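Card surcharge to go at Wultow market cafes

2022-01-20

Stallholders and cafe owners at the Wultow market hall will stop adding a surcharge to card payments from June, after the hall's management agreed to pick up part of the terminal fees itself.

The change covers all the food counters on the ground floor plus the Flellenard Street kiosks. Upstairs traders can join if they want. Most haven't decided.

At the moment a customer tapping for a flat white pays 2 per cent on top. Not much on one coffee. Adds up for the regulars though, and plenty of them have let management know about it. The surcharge was the most common complaint in the hall's customer survey last year, ahead of parking and the state of the toilets.

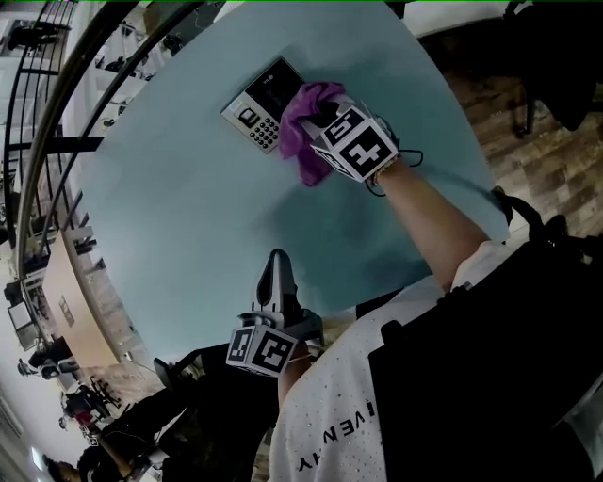
Under the new deal the traders keep their own bank and their own terminals. Management pays back part of the fees every quarter, on production of a statement. No statement, no rebate. Traders who have been late with rent in the past year will have to wait for the second round before they can claim.

A total of 73 traders have been sent the paperwork. It runs to four pages and one cafe owner near the east doors said she'd got as far as the second before the lunch rush hit. She plans to sign anyway.

"I'm sick of explaining it at the counter," she said. "People think I'm pocketing it. I'm not, it goes straight to the bank."

Not everyone is keen. The Fekete bakery, one of the older names in the hall, says it will sign but wants the rebate monthly. Flour and butter bills come in every month, the owners say, and a quarter is a long time to carry the fees. Management says monthly would mean too much bookwork for the office but it will look at the timing again once the first payments have gone out.

A fruit seller two doors along takes cash only and says that wont be changing. He gets asked for tap and go all day long. Points at the ATM by the fish counter.

Shoppers we spoke to were mostly pleased — or hadn't noticed they were being charged in the first place. One man checked his receipt on the spot and was a bit put out. Another said she had gone back to carrying coins because of it and might not bother now.

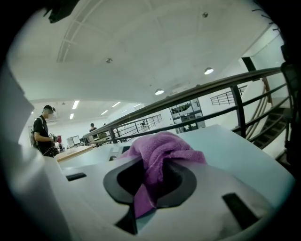

Prices could still move. Nothing in the agreement stops a trader putting the cost of a sandwich up, and a couple of them told us quietly that they expect to. Milk has gone up, so has rent, so have takeaway cups. What they can't do after the changeover is add a seperate line for the card.

Signs at the counters will have to come down too. Management wants the old handwritten ones gone by the first day and is printing a plain notice for the main doors instead. Traders caught still charging get a written warning, then lose the rebate for the quarter.

Zustico, the coffee roaster with the long counter by the Flellenard Street entrance, dropped its surcharge early and says the queue is moving quicker in the mornings. Fewer arguments at the till. It hasn't raised prices yet and wouldn't say if it will.

The hall last changed its payment rules when it scrapped the minimum spend on cards. A few traders grumbled then as well, and one or two still have the old sign up behind the counter.

Forms are due back at the management office on the mezzanine before the end of the trading month. Office is open mornings only, closed when the hall is closed. Traders who've lost theirs can ask for another at the desk. Customers with questions about a charge already on their card should take the receipt back to the counter they bought from, not the office.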